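뉴스에 나오는 숫자 얘기를 좀 길게 해볼게요. 지난번에 여론조사 읽는 법을 올렸더니 쪽지를 꽤 많이 주셔서요, 오늘은 표본 크기 말고 '응답률' 쪽으로 가보려고 합니다. 차 한 잔 옆에 두고 천천히 읽어주세요 :)

발단은 지역 소식지 스쿤달레(Skundale)의 10월호 기사였어요. 제목이 "살로스베리 주민 대다수, 지역 뉴스를 신뢰한다"였는데, 본문을 끝까지 내려가야 겨우 응답자 수가 나오더라고요. 631명. 설문지를 받은 사람은 2,793명이었고요.

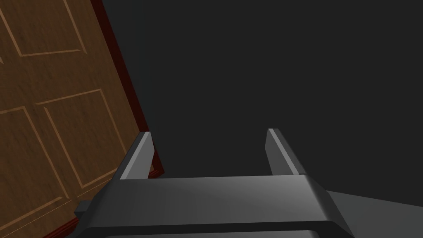
나무 문, 비스듬히.

631을 2,793으로 나누면 22.6%쯤 됩니다. 다섯 명에게 보냈는데 한 명 남짓 답한 셈이죠. 이게 나쁜 숫자라는 뜻은 아니에요. 우편 설문에서 이 정도면 애썼다 싶을 때도 많거든요. 다만 저는 나머지 2,162명이 자꾸 마음에 걸려요.

뉴스를 믿는 사람이 뉴스에 관한 설문에도 더 기꺼이 답하지 않았을까요? 소식지를 뜯지도 않고 버리는 분이 그 안에 든 설문지만 꺼내서 정성껏 채웠을 것 같지는 않아서요.

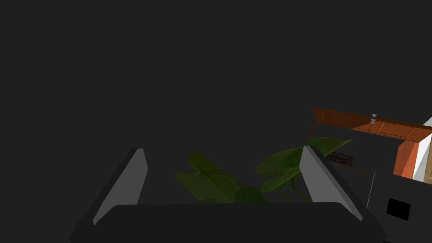 그래서 조사를 맡은 스테르키스(Sterkis)의 이다 로이터(Ida Reuter) 씨께 메일을 드렸어요. 밤 11시에 보냈는데 다음 날 아침에 답장이 와 있어서 얼마나 반갑던지요! 답하지 않은 분들 가운데 483명에게 전화로 짧게 다시 물어봤고, 신뢰한다는 비율이 우편 응답자보다 낮았다고 하시네요. 이 내용이 보고서 부록에는 있는데 기사에는 한 줄도 안 실렸어요. 기자분도 지면 사정이 있으셨겠지만, 저라면 사진을 조금 줄이고라도 넣었을 것 같아요.

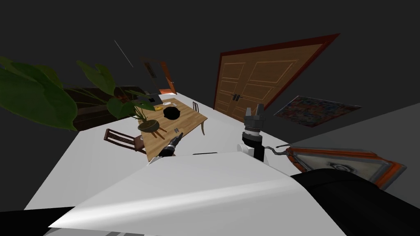
그럼 응답률이 낮은 조사는 그냥 무시하면 되나요?
응답률만 보고 버리기엔 아깝습니다. 답한 사람과 답하지 않은 사람이 그 주제에서 얼마나 다른지를 같이 보셔야 해요. 차이가 작으면 응답률이 낮아도 결과가 꽤 쓸 만하고, 차이가 크면 응답률이 웬만큼 높아도 흔들립니다.

댓글에서 "1,000명만 넘으면 믿어도 된다고 배웠다"는 분이 계셨는데, 저도 예전에 딱 그렇게 배웠어요. 그런데 사람 수는 우연히 생기는 오차를 줄여줄 뿐, 한쪽으로 기운 표본을 바로 세워주지는 못하더라고요. 게브레차디크(Gebretsadik) 독서 모임에서 이 얘기를 꺼냈다가 한 시간을 넘긴 적도 있네요.

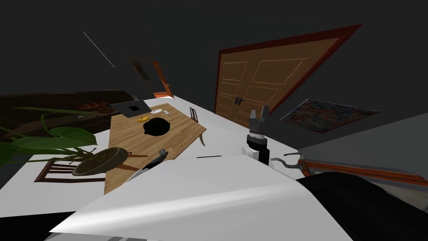
무응답 편향을 설명할 때 제가 즐겨 쓰는 비유가 하나 있어요. 설문은 남의 집 문을 두드리는 일이고, 우리가 듣는 건 문을 열어준 집의 목소리뿐이라는 거예요. 위 그림의 양문처럼 짙은 금속 손잡이가 두 짝에 하나씩 나란히 달려 있어도, 안에서 열어줄 마음이 없으면 조사원은 그냥 돌아서야 하잖아요. 그러니 기사에서 "응답자의 몇 %"를 보시면 몇 집을 두드렸는지도 꼭 찾아봐 주세요.

혹시 동네 소식지나 신문에서 응답률을 제대로 적어준 기사를 보셨다면 댓글로 알려주세요. 칭찬할 기사도 좀 모아보고 싶어요. 다음 타래에서는 가중치 얘기를 할 텐데, 그것도 아마 길어질 거예요 ㅎㅎ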